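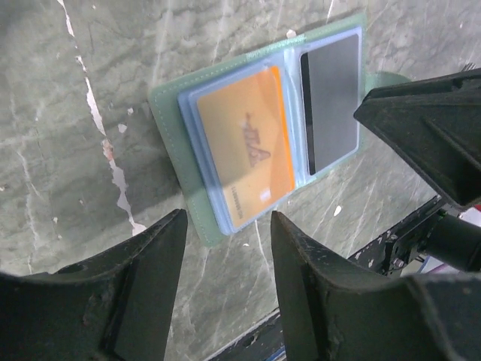

minwood36
Do the hill Clanevora and the river Clanevora speak the same language?

tarn_reader
They speak two dialects of one language, and most adults follow both. The hill form keeps older words for kin and weather.

minwood36
Thanks. My book gives 3000 speakers in all.

oldferry
That figure leaves out the Clitska side. Another 600 people live over the ridge and marry into the same clans, so I'd count them.

tarn_reader
I wouldn't. Clitska families trace descent through the mother and the Clanevora don't. Marriage across the ridge is common but the children go to one side or the other – usually where the house is.
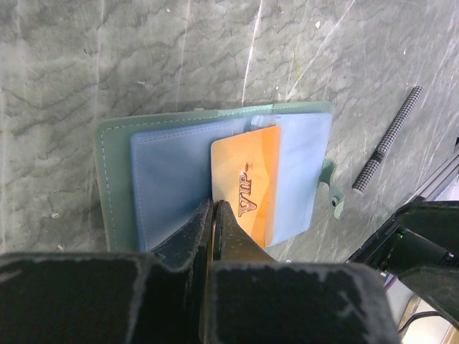
The house matters more than the clan name when land is shared out. A son who moves away loses his garden plots after a few seasons.

oldferry
Only in the lower villages. Up top they hold plots open for years. Sutherland chapter 4 lists 36 hamlets and has it in most of them.

tarn_reader
Chapter 4 is old fieldwork. The revised edition drops that claim, see page 79.

oldferry
I've only got the first edition. Will look for the other one on Thursday.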